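Zeltik opens its sorting room in Pomerwood to small repair shops

POMERWOOD, Nov 13, 2023 – Zeltik, the supplier of spare parts for household sewing machines, announces today that its sorting room in Pomerwood will be open to independent repair shops from next March. The shops will be able to order single small parts, for example one screw, one spring or one bobbin case, without the minimum order that was applied until now. The new service has the name Fister and replaces the printed parts list which Zeltik has sent to its customers each year.

Until today a repair shop which needed one tension spring had to buy a full bag of 49. For a large workshop this was acceptable. For a shop with one or two people at the bench it meant that money was lying in drawers for years, and many of these shops told us they preferred to refuse the repair. The customer then took the machine home again, or left it behind.

"We have listened to the same complaint for a long time, and the complaint was correct," said Mererid Gwynne, managing director of Zeltik. "A person comes in with the machine of her grandmother. The motor is good, the body is good, and one small piece of metal is missing. It is a pity if such a machine stays in the cupboard only for the reason that the bag is too big."

How the service will work

Fister is a catalogue on the internet together with a telephone line. The shop enters the type of machine and receives a list of the parts that fit it. Every part is shown with its measurements in millimetres, the thread where there is one, and a drawing of its position inside the machine. The drawings were made new for this catalogue. The old ones came from many different sources and did not always agree with each other, which has led to wrong orders and to returns on both sides.

At the start the catalogue will contain the small parts for 237 types of machine. Most of them are domestic models with a metal body, which are no longer produced but are still used in great number. Types with electronic control will be added later. Zeltik does not wish to give a date for this at the moment.

Orders that arrive before midday leave Pomerwood on the same working day. The parts are packed in paper envelopes with the part number, the type of machine and the position number from the drawing. Shops that have no wish to order on the internet can continue to call, and the person on the telephone will have the same list in front of them.

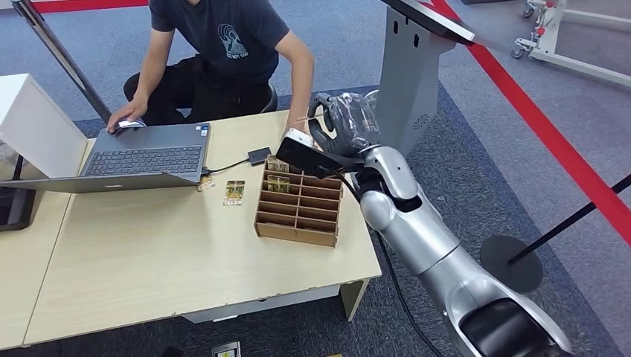 At the table: a laptop and a wooden tray with small open compartments.

The prices will be the same for all shops, large or small. A single part costs a little more than the same part in the bag, and the difference is written openly next to it. Bags will remain available for everybody who prefers them. There is no yearly fee and no contract to sign – a shop must only show that it is registered as a business.

Parts from used machines

A second section of the catalogue is for parts that are no longer made by anyone. Zeltik has collected such parts from machines which could not be repaired. They are cleaned, measured and compared with a new part or with the original drawing where one exists. Parts which move against each other, such as hooks and feed dogs, are offered only if the wear stays inside the limit given in the catalogue. Parts made of rubber are never taken from used machines.

Used parts carry the letter U before the number, so that there can be no confusion with new stock. They have the same right of return as new parts, which is 14 days after the delivery. If a part is not available, the shop can put its name on a waiting list and will receive a message when one comes in. The list is worked through in the order of the requests.

Zeltik also buys machines for this purpose. Repair shops, schools and private persons can offer complete machines or boxes with mixed parts. The transport is paid by Zeltik if the offer was accepted before sending. We kindly ask not to send anything without an agreement, as the space in the building is limited and the goods would have to go back at the cost of the sender.

Cooperation with Stüber

For the numbering system Zeltik has worked together with Stüber, a small publishing house for technical manuals. Stüber has gone through the service manuals in its own archive and has put the different names for the same part side by side. One and the same thing can be called a check spring, a take-up spring or a thread spring, depending on the manual and also on the year it was printed. In the Fister catalogue all these names lead to one number.

The work took longer than was planned. In particular the screws were difficult. Many older machines use threads that do not belong to any common standard, and two screws can look the same and still damage the hole if they are exchanged. For this reason the thread is now measured for each screw in stock, and the result is printed on the envelope. Where a measurement is not certain, the part is not offered until it has been checked a second time.
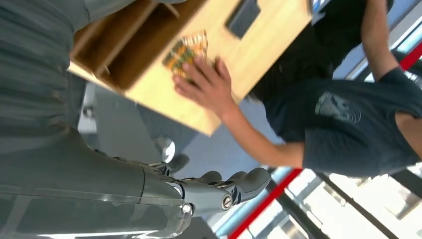

Stüber will also publish a small handbook with the complete table of names and threads. It is meant for the bench, with a cover that can be wiped and a binding that stays open. The handbook has nine chapters, one for each group of parts, beginning with needle bars and ending with lamps and switches. Registered shops will receive one copy free of charge with their first order. Further copies can be bought from Stüber directly.

Days for visitors

Before the opening in March, Zeltik invites repairers to visit the sorting room in Pomerwood. Visitors can bring parts they were not able to identify, and the staff will try to find the correct number together with them. It is helpful to bring also the machine or at least a photograph of the type plate, which is normally found under the bed of the machine or on the back of the pillar. There is coffee, and there is a bench with tools where a repair can be tried directly.

Places for these days must be reserved by telephone or by letter. The building has a ramp at the side entrance, and cars can be parked in the yard. Visitors who travel by train are asked to tell us their time of arrival, as the bus from the station does not run after the early evening.

"I would like that people come and tell us what is missing," said Mererid Gwynne. "We know our drawers very well, but the repairers know the machines. If a part is asked for again and again and we do not have it, we will look if a workshop can make it in a small series."

Existing customers

Customers who have an account with Zeltik do not need to do anything. Their account will be moved to the new service, and the old part numbers remain valid for orders. The catalogue will show the new number next to the old one. Open orders are delivered under the conditions which applied on the day of the order. Discounts that were agreed for full bags also stay as they are.

The printed list of this year is the last one. Shops that work without a computer can ask for printed pages for the types of machine they repair most often, and these will be sent by post without cost.

About Zeltik

Zeltik supplies spare parts and small tools for household sewing machines to repair shops and dealers. The company has its office, store and sorting room in Pomerwood.

Contact for the press

Mererid Gwynne, Zeltik, Pomerwood. Drawings from the catalogue and sample pages of the handbook can be sent on request.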